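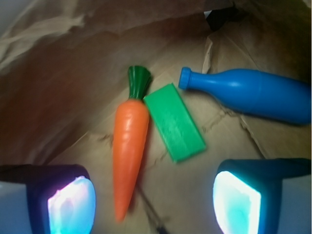 로봇도 출근하면 세수부터 한다
글: 즈북이 과학 편집부

로봇 팔 '제빅(Zevik)'은 물건을 잘 집는다. 다만 아침마다 누가 손가락을 닦아 줘야 한다. 로봇 주제에 꽤 까다롭다.

제빅의 손가락 안쪽에는 빛나는 판이 있다. 여기에 먼지가 앉으면 물건을 잡는 느낌이 흐려진다. 여러분이 과자 가루 묻은 손으로 안경을 만졌을 때와 비슷하다. 그래서 정비 담당자는 부드러운 천으로 판을 2번 닦는다. 입김은 금지다.

다음은 전선 차례. 팔이 움직이면 전선도 따라 움직인다. 너무 팽팽하면 뽑히고, 너무 늘어지면 물건에 걸린다. 그래서 팔을 천천히 12번 움직여 보며 지켜본다. 하품이 나도 끝까지 본다.

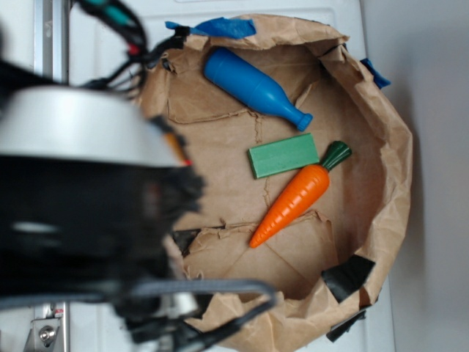
종이봉투 위로 팔을 뻗은 로봇. 봉투 가장자리는 테이프로 붙여 두었다.

봉투를 새로 끼우면 테이프도 꾹꾹 눌러 준다. 봉투가 들썩이면 당근도 같이 이사를 가니까.

물건을 3000번 집고 나면 큰 점검 날이다. 나사를 조이고, 닳은 판은 새것으로 바꾼다. 걸리는 시간은 30분. 제빅은 그동안 전원을 끄고 쉰다. 사람은 못 쉰다.

낱말 풀이
그리퍼: 로봇의 손. 손가락이 꼭 다섯 개일 필요는 없다.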